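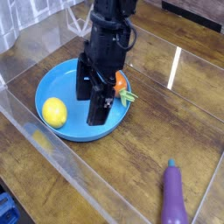 Pradmont, 6/8/23

Figure 1. Robot arm with an open two-finger gripper over a light blue plate.

3. Aid access after the troop withdrawal

The Delladetti survey reached 2000 households in the districts that foreign forces left in March. Interviewers asked who controlled the roads, which offices were still open, and whether women in the home had kept paid work. In the Bravo valley, 70 percent of households said they had received no food aid since the handover. Answers from the town of Fliseo were more mixed — two clinics there stayed open under the new authorities, but the girls' school did not. We left out three villages where local officials insisted on sitting in on the interviews. Section 4 compares these results with the aid agencies' own delivery records.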